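Fuvano Trail Logger, after a season of path driving

I put off writing this review because I wanted to be fair to the little thing, and I have grown fond of it! The Fuvano is a recording box that bolts onto a small wheeled robot and saves camera views together with your steering, so that a learning system can later copy how you drove. We bought two in October for our Kusuma rover.

Setup took me 25 minutes, most of it spent hunting for the right screws. Battery life is good for 34 runs of our usual loop, and the files open straight away in Gredametti, where I do all my sorting. My one real gripe is the picture, which comes out soft – fine for telling path from grass, less so if you want your model to learn small cracks. 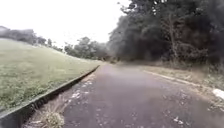 Park path under a white sky, curb on the left, dry verge on the right.

I keep stretches like this one, blur and all, and our steering model gets on with them well enough. The mount could be stiffer, and the Werkine clamp (sold separately, alas) is worth adding. Four stars from me, and I'd buy it again.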